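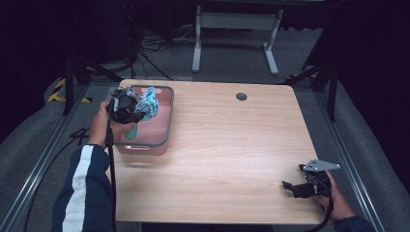

GRERDALE, December

Divina Belmonte spent 11 years on the sorting line at Lumbao, the linen service on the east side of town. Now she works at a table with a gripper in each hand, lifting cloth out of a pink plastic bin. Cables run from both grippers, and her movements are recorded to train the sorting arms the company plans to install next year.

A shift is 80 pickups, then a break. Crumpled pieces take longest. "On the line I grabbed whatever was on top," she says. "With these I have to decide where to pinch."

The old line handled 1,207 pieces a day. Lumbao expects the arms to reach 1,566, with fewer people standing beside them. Four sorters have moved to recording work at the same hourly pay. Two others took jobs at the Emley plant.

Belmonte's wrists hurt less than they did, but she misses the talk on the line. Her recording job runs through spring. She has asked for a maintenance post after that, and the company has until Tuesday to answer.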